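## Section 4: Setting up the Wallitz panel heater (the 2,000 W one)

I've fitted 11 of these now, so these are my own notes to go with the Prameck booklet, which skips a few bits I got stuck on.

**Caution:** switch the heater circuit off at the consumer unit before you touch the bracket or the wires. If your house hasn't got a spare circuit for it, stop and ring an electrician (mine's Volodymyr Demchenko, and he's very patient with me).

1. Hold the paper template against the wall and mark the four holes. Leave 350 mm clear above the heater, and more if there's a shelf.
2. Drill, plug and screw on the bracket. Don't tighten the top two screws fully yet, you'll want a bit of wiggle!
3. Hook the heater on at the bottom first, then tilt it back until the catch clicks. It's a small click. Give it a tug.
4. Get the cable connected to the fused outlet. I let Volodymyr do this part.
5. Switch the power back on and press and hold the moon button until the display flashes.

**Note:** it'll smell a bit dusty on the first run. Open a window and leave it on full for an hour.

### Setting the timer

6. Press MODE twice, then use the arrows to set the day. Mine always comes up as Tuesday, whatever day it is.
7. Set your "on" time, press OK, then set your "off" time and press OK again.
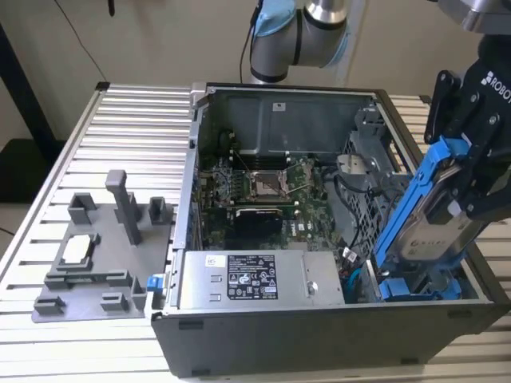
8. Repeat for the other days, or hold OK to copy the same times to the whole week (much quicker, and I only found it in May).
9. Pick your room temperature. I have 19 in the hall and 21 in the front room.

**Caution:** never drape washing over it, even on the frost setting.

If the display shows E2, turn it off at the wall, wait five minutes and try again. If E2 comes back, the room sensor needs replacing, and Pasichnyk sell the spare.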